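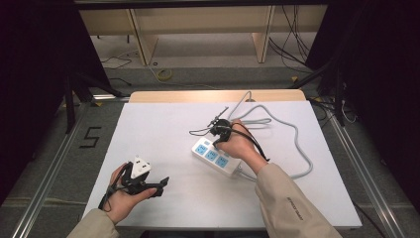
Plug and power strip task on the white board, both hand-held grippers in use, station 5.

Setting up and looking after the hand-held gripper station

Written by Shu-fen Yang, Workollow workshop. Last changed 3 February 2020.

This page is for people who will run a station with two hand-held grippers, and for the person who must repair them when the jaws do not close well any more. I wrote it after I trained Ka-ming Yang on the work, and I put in the points where he had to ask me again. Please read it one time completely before you touch the cables.

What you need

One table with a white board on it
Two hand-held grippers, left and right, with straps
Power strip and plug for the task
Hex key 2.5 mm and a small cross screwdriver
Lint-free cloth and alcohol
Black tape
The station notebook

The power strip in this task is never connected to the wall. Before every session, follow its cord with your hand until you find the other end, and make sure that this end is free. Do it also when you were the last person at the station.

1. Prepare the board

Wipe the board with the dry cloth first, then with a little alcohol. Dark marks from the jaws come off easily when they are fresh, but after one week they need much more rubbing. Push the board against the table with both palms. If it slides, clean the table under it too.

Put the power strip diagonally, so that the right hand can hold it and the left hand can come with the plug. The cord should lie in a wide loop on the far part of the board. Don't wind it tightly, a tight cord pulls the strip back while you work and you will fight with it all day.

2. Check the grippers before you put them on

Hold the gripper in front of you and close the jaws slowly, without any object. The two tips must meet flat. Look at them against a lamp. A thin line of light on one side means that one jaw has moved on its screws, go to step 5.

Open and close 40 times. It sounds like a lot but it takes only a minute, and a dry joint begins to make noise usually in the second half. A soft click at the end of the travel is normal for the Nisura type. A scratching sound is not normal.

Then look at the cable where it goes into the body. Bend it lightly in each direction. If the outer skin has opened, take the gripper out of use and write it in the notebook.

3. Put them on

Pull the sleeve down to the wrist before you close the strap. The strap must not lie half on cloth and half on skin, it turns during work and the gripper turns with it. You should be able to put one finger under the strap.

Let the cable make one easy loop near the wrist. When your arm is stretched to the far edge of the board, the loop must still be there. If it becomes straight, move closer to the table or give more cable from the stand.

4. Zero the opening

Open the session program and choose "Jaw zero". The program asks first for closed, then for open.

Closed: press the handle until the tips meet, hold for three seconds, do not press harder than necessary. Open: let the handle go completely. The value on the screen should be near 500 for open. We accept nothing under 345 at our stations, because below this the plug does not fit between the jaws in the upright position. If your value is lower, repeat the zero one time. If it is still lower, the return spring is weak and must be changed.

Do left and right separately. Su-chen Leung once made both together and the program saved the left value for both sides, and it took us until the next morning to find this.

5. Adjust a jaw that has moved

Take off the gripper and disconnect the cable. Loosen the two screws at the root of the jaw, half a turn only. Press the jaws closed with your fingers, so that the tips lie flat on each other. Tighten the first screw a little, then the second a little, and go on by turns. When you tighten one screw completely first, the jaw walks to the side.

Connect again and repeat step 4. The old zero is not valid after this work.

6. Regular care

Every day: wipe the jaw tips, look at the straps, check the cables on the floor by the stands.
Every week: clean the joints with a dry brush, test the jaw screws with the hex key.
Every 500 sessions: change the return springs and the straps, also when they look good.

Station numbers are made on the floor with black tape. When the tape begins to lift at a corner, replace the whole number.

Spare springs are in the drawer with the label Undus. If you take the last packet, please tell Afroza Wickramasinghe the same day, the delivery needs two weeks.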